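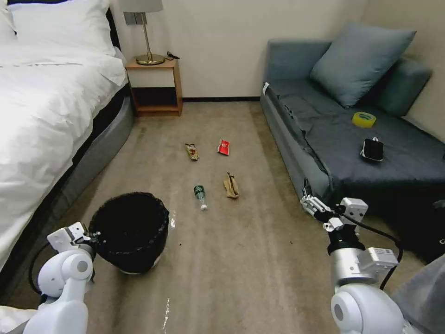
**Ticket 490 – Jalcombe House, upstairs hot water goes lukewarm in the morning**

Status: closed
Opened by: Els Kuipers, front desk
Assigned to: Murali Krishnan
Priority: high (guest complaints)

**Problem as reported**

Guests in the upstairs bedrooms say the shower starts hot, then drops to lukewarm after a few minutes. It comes back if they wait. Mostly between 6:30 and 8:30 in the morning. The ground floor rooms have not complained. Started in September, after the laundry was moved to the back of the house. The kitchen says their water is fine.

**Equipment**

- Gas water heater, tank type, Groltmont, installed 2006
- Recirculation pump on a timer, brand label worn off
- Mixing valve on the tank outlet, Polby
- Two shower risers, east and west

**Log – Murali**

*Visit 1, 7:00 a.m.*

Ran the shower in the end room on the east side. Hot for four minutes, then down to 94 F at the head. Tank outlet was 138 F the whole time, so the heater is keeping up. Ran the same test on the west side and got the same drop, a little slower.

Checked the thermostat setting. Did not change it. Els asked if we could just turn it up and I said no for now. The water leaving the tank is hot enough and turning it up would only hide whatever is going on.

*Visit 1, 8:15 a.m.*

Recirculation pump was off. Timer was set to run 10 p.m. to 6 a.m., which looks like the clock is twelve hours out or somebody set it backward after a power cut. Reset the clock and set it to run 5 a.m. to 10 p.m. Asked Els to report back.

*Note from Els, next morning*

Hot water arrives faster upstairs now. Still goes lukewarm. Two complaints, both before 8.

*Visit 2, 6:45 a.m.*

Pump running, return line warm. Waited for the drop. It happened at 7:10. The cold pipe feeding the laundry was hot to the touch for the first six feet or so, and the washer was filling at the time. That should not happen. Hot water is crossing into the cold side somewhere, or cold into the hot.

Closed both stop valves at the washer. Upstairs temperature came back to 112 F inside two minutes. Opened them again and it fell. Did this three times with the same result.

*Visit 2, 9:30 a.m.*

Traced the laundry piping. There is a utility sink next to the washer with a hose sprayer on the end of the faucet. Both faucet handles are left open and the sprayer trigger is used to shut the water off. With both handles open and the trigger closed, the hot and cold lines are joined through the faucet body. When the washer draws hot, cold water from the main pushes through the faucet into the hot line. When it draws cold, it can go the other way.

No check valves at the sink. Closed both faucet handles and ran the washer on hot and then on cold. No drop upstairs.

Told Meenakshi Poojary in the laundry to shut the handles after each use until the parts are in. She said the sprayer was put on when the sink was moved and everybody uses the trigger.

**Parts**

Ordered from Varghese:

- Check valves, 1/2 inch, two
- Cartridge kit for the mixing valve, $189

The mixing valve was not the cause, but it was stiff and had scale on the screens. I would rather do both jobs with one shutdown.

**Comment – Kamala Marar, office**

Is the cartridge kit needed now? The limit without a second signature is $300 and I have the pump timer battery and the call-out on the same ticket.

**Reply – Murali**

The total is under the limit with the valves included. If the cartridge sticks with the house full, you will have the same complaints again from a different cause.

**Comment – Kamala Marar**

Approved.

**Log – Murali, continued**

*Visit 3, 1:00 p.m.*

Water off to the laundry and the tank outlet for 50 minutes. Fitted check valves on the hot and cold supplies under the utility sink, arrows toward the faucet. Replaced the mixing valve cartridge and cleaned both screens. Set the outlet to 120 F. Fitted a new backup battery in the pump timer.

Tested with the faucet handles open and the trigger closed, washer filling on hot. East end shower held at 114 F for 15 minutes. West side held at 113 F.

One compression nut under the sink wept when the water went back on. Tightened a quarter turn and dried it off. Please put a paper towel under it overnight and look in the morning.

*Note from Els*

Paper towel dry. Nothing from guests this morning – the house was full.

*Note from Els, one week later*

No further complaints. OK to close.

**Follow-up, not part of this ticket**

- Heater anode rod has no service record. Open a separate ticket.
- Kamala Pinto to add the pump timer to the power cut checklist.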